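The Tabletop Gallery: Brown Paper, Blue Tape and a Few Cups

Last updated March 2023

Welcome to the gallery page, which has been "coming soon" since November and is now merely incomplete. It covers the work tables at the Drisley building, what we put on them, and what we put on the things we put on them. If you came looking for group portraits, those are on the people page, where everyone is squinting.

Some background for new readers. Our project is called Poten. It concerns ordinary household objects, where they sit on a table and where they end up. This sounds like a thin premise for a project until you try to get a dozen people to agree on what "the middle of the table" means. We held a meeting on it. The meeting produced the tape.

The paper

Brown paper is the great unsung material of this building. We started on bare tabletop, moved to a white cloth that showed every fingerprint, and spent one regrettable week on a green felt somebody found in the Wako storeroom. Then a 100-foot roll of brown paper arrived with a furniture delivery, as packing, and was promoted on the spot. It doesn't glare and it takes pencil notes. When it gets scruffy you tear it off and start over, which is more than can be said for the felt.

The tape

Blue, because we had blue. Robel Tefera laid the first grid with a long ruler and a great deal of muttering, and he still lays most of them. His rule is that you stretch the tape over the table first, look at it, walk away, come back, look at it again, and only then press it down. Anyone who skips the walking away gets a line that wanders off toward the window. Robel can spot one of these from the corridor.

The cells are large on purpose. An earlier version had small ones, and a cup set down anywhere managed to be in two of them at once, so each placement started a debate – some of them quite heated, considering the cup. 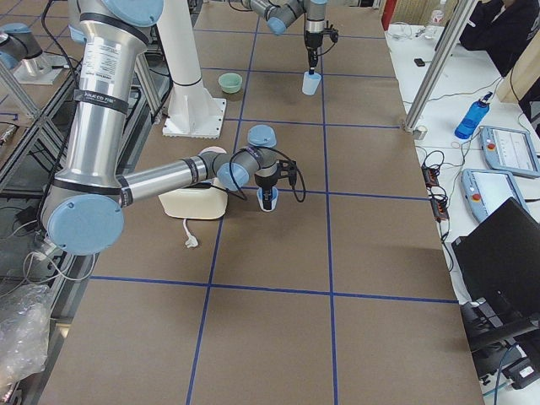

Which brings me to the cups. People always ask why light blue plastic, as though there had been a selection process. There was a store, it had a shelf, and the shelf had light blue cups. We have since grown attached to them. A plastic cup is a forgiving thing to work with. It weighs next to nothing, it has a clear right way up, and when it hits the floor it makes a cheerful sound instead of an expensive one. The ceramic mugs from the Clulleck kitchen were tried for 10 days and then went back to the kitchen, minus a handle.

A cup and a grid make a surprisingly good pair. Put a cup in a cell and you can say where it is over the phone. Lift it, and you have a question about where it goes next. Most of our afternoons consist of that question, asked politely and at length.

The log

Each placement gets a line in the notebook: the cup, the cell it left, the cell it reached, and a remarks column. We have 1266 lines as of this update. The remarks column was intended for technical matters. It now includes "nice," "less nice," a reminder to buy milk, and one entry that just says "Robel's lunch" with an arrow.

Changing the table over

The paper gets replaced on Mondays, or whenever somebody sets coffee on it, whichever comes first (it's the coffee). Changing over takes two people. One peels the tape slowly, at a low angle, and the other holds the paper flat and offers advice. The old sheet is folded up with the date on the outside and goes on the shelf with the others. We have been asked what we plan to do with them. We plan to have a bigger shelf.

Coming to the gallery next

The fork table, once we agree on which way a fork faces. Also the saucers, all 7 of them, bought as a set of eight.

Visitors are welcome at Drisley on most weekday afternoons. Ring the lower bell, as the upper one belongs to the dentist and she has been very patient. Please leave your own cup by the sink. We have had one join the notebook by accident, and its owner had to wait until the end of the page to get it back.

Back to project home – People – Notes and downloads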